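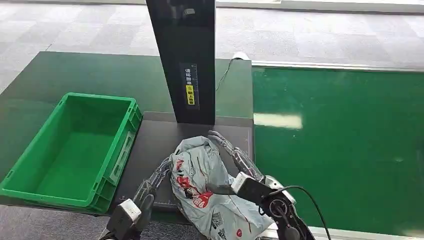

Grey mailer with red print and a small QR code, on the green-topped bench

Trolteo Printed Mailing Bags, Silver Grey

I've been selling these grey mailers at Stondico for long enough that I've stopped noticing them, and then a customer rings up to ask "the shiny grey ones, do you still do them?" and I remember how many of you have built your whole packing routine round them. Yes, we still do them! Same silvery grey plastic, same red print, same little QR code.

They're a proper everyday bag. I use them for T-shirts, leggings, soft toys, paperbacks (one or two, not a whole series) and the odd cushion cover. They do crease, I won't pretend otherwise – it's thin glossy plastic and it crumples as soon as you fill it. If you want something that turns up looking pressed and smart, have a look at our Sqalli card envelopes instead. If you want something light that goes through the post without adding much to the cost, these are the ones I'd pick.

The QR code is printed straight on the bag, and you tell us where you'd like it to lead when you order. Most people send it to their returns page. Eirini Papadakis, who sells children's clothes, has hers going to a washing guide, which I thought was a lovely idea and have shamelessly passed on to everybody since.

A tip on scanning: plastic this shiny throws the light back at you, so smooth the bit round the code with your palm and tilt the bag slightly if your scanner sulks. Stick your address label well clear of it too, on the flattest part you can find. With bulky things I push the contents up towards the middle before sealing.

Sizes and packs
Small, pack of 64
Large, pack of 67
Trade box, small only, 2000 bags

Print is red on grey as standard. Other colours can be done on the trade box, but please ring first and ask for Leonidas Lambrakis, as he looks after the artwork and will want your logo as a proper file (a photo of your old bag won't do, sorry).

Good to know
The seal is a peel-and-stick strip, one use only. There's no padding, so wrap anything breakable in Fluditz bubble sheet or choose a padded bag. Keep spare packs out of direct sun, the strip goes gummy on a hot windowsill. I lost a whole pack that way last July.

Plain samples are free with any order – just pop "grey mailer please" in the notes box at checkout.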